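Dalisay Waffle Bedspread, full/queen – long-term review
Reviewed by Gerardo Tolentino
Posted 9/9/19

The Dalisay is a woven cotton bedspread sold flat, without shams, in one size for full and queen beds. I bought it in March at the regular price and have used it on a queen mattress with a medium-height frame. The comparison piece is a Kirkik quilted coverlet that had been on the same bed before it.

Construction. The body is a single layer with a shallow waffle structure. There is no batting and no lining. Hems are double-folded and sewn with a single line of stitching. Corners are square, so on a bed with a footboard the extra cloth has to be tucked or left to pool. Kirkik rounds its corners, and I prefer that.

Weight. The listing gives no figure. My shipping scale read 3450 grams with the spread dry and folded. That is enough to keep it from sliding at night, and it still goes into a standard front loader with room to turn over.

Washing. It has been through 15 washes, all warm, with no softener. Shrinkage was confined to the first four and came mostly out of the length. Color loss is slight. Lint was heavy in the first three dryer loads and then dropped to normal. The waffle cells close up a little after tumble drying and open again when the spread is line dried.

Pattern. Mine is the teal and white plaid. The checks are large, so a crooked spread shows from the doorway.
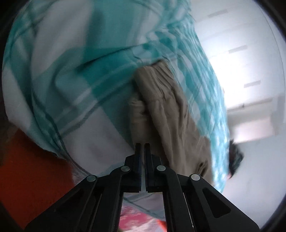
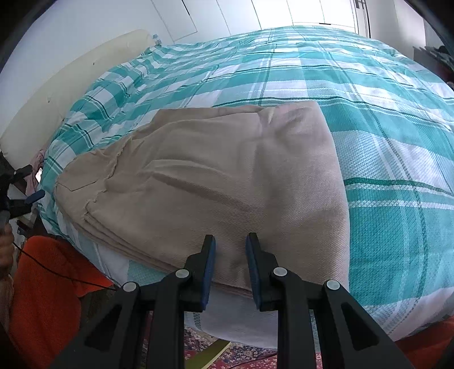
Warmth. As a single layer it is a summer cover. Below 60 degrees in the bedroom I add a wool blanket under it, and the open weave then traps a fair amount of air. The Kirkik is warmer alone but slower to dry, and it feels clammy in July.

Snagging. This is the weak point. Any waffle weave will catch on a rough fingernail or a zipper pull. I have pulled loops near the foot of the bed, none of which have run. Push them back through with a blunt needle – do not cut them. Homes with cats should look at the Plorkum flat weave instead.

Service. The first one shipped had a skipped section in the hem. Jirura, the retailer, sent a replacement in four days. Noel Cruzado at their returns desk asked for the lot number from the care label, so leave that label on until you have checked the stitching.

Fit on a queen is adequate at the sides and short at the foot after shrinkage. On a full it should hang evenly. Buyers with a mattress deeper than 14 inches will want a king size, which Dalisay does not currently make in this weave.

Rating: 4 out of 5.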